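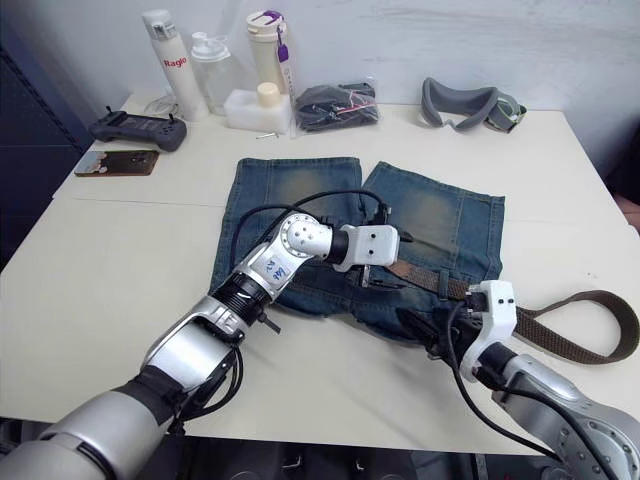
Dear all,
I want to answer the question about belts, which came while I was traveling to Londar. In my opinion a belt should come out of the trousers before they go on the shelf for a whole season. I did not always think so. With the belt still in the waistband, as in my first picture, you can fold the legs as well as you like and the strap will still make its own big loop at the side. The buckle is also there at the waist, and whatever you put on top will rest on this hard piece.

On 25th March, Kourosh Shirazi wrote:

> Hello everybody,
>
> I am preparing the boxes for the Mastari clothing exchange and I have a small question. Many people bring their jeans with the belt still inside. Do you take it out? If I separate them, I am afraid that the belt goes to another person, and it was maybe chosen for these jeans. If I leave it, the pile leans to one side and falls.
>
> Also, how do you fold the short ones? I have nearly 95 pieces in total and only one long shelf.
>
> Thank you,
> Kourosh

Kourosh, to keep the two together, I roll the belt from the buckle end, not very tight, and I put the roll inside the folded leg. A piece of cotton string goes around both. Last September we did this for all the boxes in Cabanatuan and only one belt was lost, and I think it was lost before it came to us.
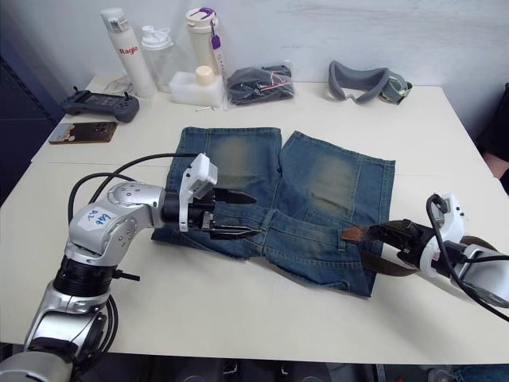
About the short ones, my advice is to lay them completely flat first and to be patient with the waistband. It always wants to bunch up. In the second picture you see the front part still folded over itself, with the belt in it on the right side, and while it is like this there is no use in folding the rest. Open the waistband, pull out the belt, smooth the fabric with your hand toward the leg openings, and then lay one leg over the other. If the hems are a bit frayed, please do not cut the threads. Some people like them, and the next owner can decide.

For your one shelf, I would stand the folded pieces up like books. I use a box from Hirnness which cost me 735 with the lid, and I am satisfied with it, but any box with straight sides will do the same work.
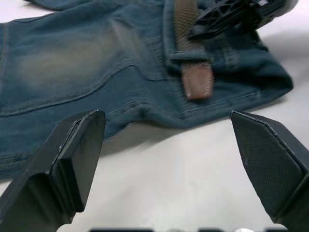 There is one more point, about pulling. I have seen people take the buckle in one hand and pull the whole belt out in one movement. With a smooth belt it is mostly all right. A woven belt can catch on the loops, and the end with the leather tip is the part I worry about, so please free it first and go loop by loop. It takes perhaps 3 minutes for a difficult one. On old denim I also look at the loops while I am there. A weak one is easy to sew now, and in your place I would put such pieces in a separate bag for the mending table.
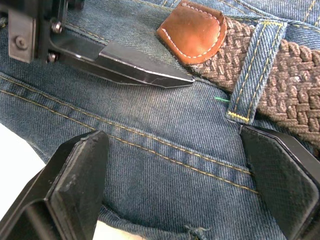

*Leather tab, braided belt and one belt loop with its yellow stitching.*

The little stitches at the lower end of the loop are where I look first. I use 5 or 6 stitches of strong thread when they have opened, in any color near to the old one.

I have a question in return. Does anybody know a good way to mark the waist size on the outside of the roll? I used paper labels, and they fall off in the box.

Kind regards from Cabanatuan,
M.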